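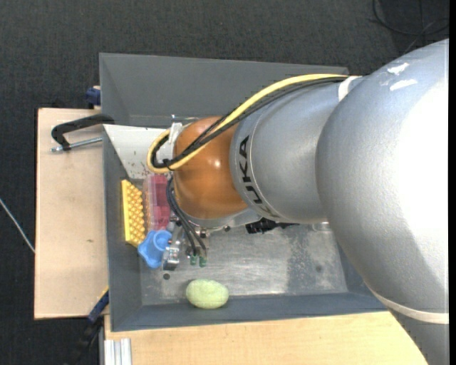
April 23, 2021

Odds and ends

I have been meaning to sort the odds and ends since November, and today I finally made a start, with a pot of coffee and the radio going low (some long talk about the ferry to Holinden, which I only half followed). It's funny how a gray metal bin can swallow so much of a person's attention! The yellow building plate with the studs is leaning up against the side, and every time I look at it I'm back on the rug at Pornside with my brother, fighting over who got the flat pieces and who had to make do with the rest.

Next to it there's the pinkish-red plastic container, the kind you can see through, and I still can't decide where it belongs. With the kitchen things, I suppose, though Sverre Dalen says it should go with the toys and he is usually right about these matters, drat him. And then the blue piece, with its cup-like top and that odd flared bottom. I've gone back and forth on it all afternoon. I wrote "blue, misc." in the notebook and felt rather guilty, as if I'd given up on it.

The light wooden table is nice to work at, I must say, so much kinder on the eyes than the old one. Stayed until past 7 and walked home the long way by Okonkwo's, where I bought bread and a bag of the small sour apples. My feet ache. Letter to Mother still not written, but the stamps are on the hall shelf. Must call Sverre in the morning about the key.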